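Saturday, February 1, 2025

# Two Sticks and a Bottle: Building a Home Rig to Drive a Simulated Humanoid

So this is the write-up for my half of the project, and Qusai Saab is handing in his own half about the network side, which means if you want to know why our packets used to arrive in the wrong order you'll have to read his. Mine covers the rig, the arm mapping and the (many) hours I spent trying to get a bottle to stand up.

The short version: we built a pair of hand controllers on the shared bench at Memwood, the workshop over the bike shop in Skirnudley, and used them to drive a humanoid in a simulated warehouse. The robot stands at some roller conveyors and moves bottles between them. There's no real robot anywhere in this project, we don't have that kind of money! The controllers are real, and they're screwed to a real piece of shelf.

## What I wanted to do

I started in November with a pretty simple goal. Pick a bottle up off one conveyor with one hand, turn it upright, and put it down on the other conveyor without dropping it. I figured the picking up would be the hard part and everything after that would be easy. Solange Bodin, my supervisor, read the proposal and wrote "turning??" in the margin, and I should have paid more attention to those question marks.

The warehouse scene is called Dromholm and I didn't make it. It came with the conveyors and crates already in place, and I only changed the bottle and where the robot stands. I went with yellow because I was sick of losing a gray test block against gray rollers. Best decision of the whole month.

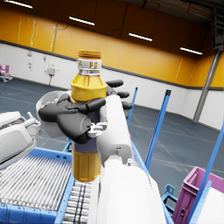
## The controllers

We call the controllers Masri, both of them together, as if they were one thing. Each one is a short arm with joints at the shoulder, elbow and wrist, and a squeeze handle on the end for the fingers. The joints are potentiometers pushed into printed brackets. The brackets are on their fourth version. Versions one and two cracked along the layer lines, and version three was fine except I'd mirrored it wrong, so I had a lovely pair of left elbows.

Parts for both arms came to $386, which was over what I'd promised my parents but under what I'd secretly expected. The biggest chunk went on the potentiometers. I bought the cheap ones first, and they jittered so badly that the robot looked like it had had nine coffees, so I ended up paying twice. If you're copying this build, skip the cheap ones.

The shelf board is clamped to the bench and not bolted, since everybody at Memwood uses that bench and I have to clear off whenever someone needs the vise. That caused me more trouble than I expected. Every time I clamped it back on I'd be sitting a tiny bit further left or right, my shoulders didn't line up with the controllers anymore, and I'd spend the first ten minutes reaching past everything. Now there are two pencil marks on the bench edge and a strip of tape on the floor for the chair legs. Super low tech, works great.

## Mapping my arms to its arms

My first try copied the joint angles straight across. My elbow bends this much, the robot's elbow bends this much, done. It's easy to code and it feels nice when you're waving your arms around in empty space, but it falls apart the second you want both hands at the same spot, because the robot's proportions aren't mine. I'd have my hands together and the robot's would be way off from each other.

So I switched to hand positions. The controller works out where my hand is relative to my chest, scales it up, and asks the robot to get its hand there however it likes. I set it up with a bird's-eye camera above the robot's head, which turned out to be the view I used for nearly all the two-handed tests. From up there I can see the gap between the hands really clearly. What I can't see is height, so I kept a second window open down at hand level and flicked my eyes between them.

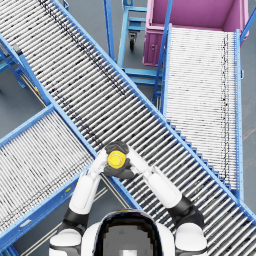 Elbows were the next headache. With only the hand position fixed, the solver can put the elbow pretty much anywhere, and it liked to swing it out sideways for no reason I could see. I added a small penalty that pulls each elbow toward where mine is, so the old angle-copying code did get used in the end. Qusai thinks the penalty should change with speed. I think he should try tuning it himself, but we're still friends.

The other thing I'd missed was the fingers. My squeeze handle only sends one number, from open to closed, and the hand has a bunch of joints to spread that number over. I gave every finger the same curve at first. The fingertips got there before the thumb did and the bottle got shoved along the rollers before anything had hold of it. Starting the thumb a bit early fixed most of that.

## Turning the bottle

Okay, the question marks! When the bottle is lying on its side across the rollers, you've got to come in beside it, close, lift, and then roll your wrist a long way to get it upright. My Masri wrist doesn't turn as far as I'd like (the cable gets in the way), so I ran out of twist before the bottle was vertical. I'd be half out of my chair with my elbow over my head.

I got around it with a clutch, a foot pedal from an old sewing machine. Hold it down and the robot freezes while you move your arm back somewhere comfortable, let go and you carry on from there. I gave each arm its own clutch in software, so I can park one hand over the main conveyor with the fingers open while I fuss around with the other one.

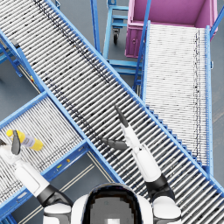
With one pedal I have to pick which arm it controls with a toggle switch, and I forget which way it's set constantly. A second pedal is the obvious fix. I didn't get to it before the deadline, mostly because I spent that weekend resoldering the left shoulder after somebody's backpack caught the wire.

I logged 689 attempts in total, counting the silly ones where I was only warming up. I haven't sorted them all yet, so I'm not putting a success rate in this report and then regretting it. Going by my notebook, the mistakes changed over time. Early pages are full of "let go too soon" and "missed completely." Later it's mostly "tipped over on putdown," which I blame on the rollers. You need the base flat when you open your hand, and I tend to come in with a slight lean because that's how I put down a real cup.

## Still to do

- Second foot pedal, and get rid of the toggle.
- Reroute the wrist cable through the bracket so I get more twist.
- Sort the log into single-hand and two-hand attempts.
- Friction on the rollers. I've been using the defaults from Dromholm and I'd like to try a few other values before I blame them for everything.
- Let Solange have a go. She's left-handed, and all my offsets were tuned on me.

The bracket files and the mapping code are in the shared folder, under Masri. Use the v4 brackets, and check which elbow you're printing before you hit start.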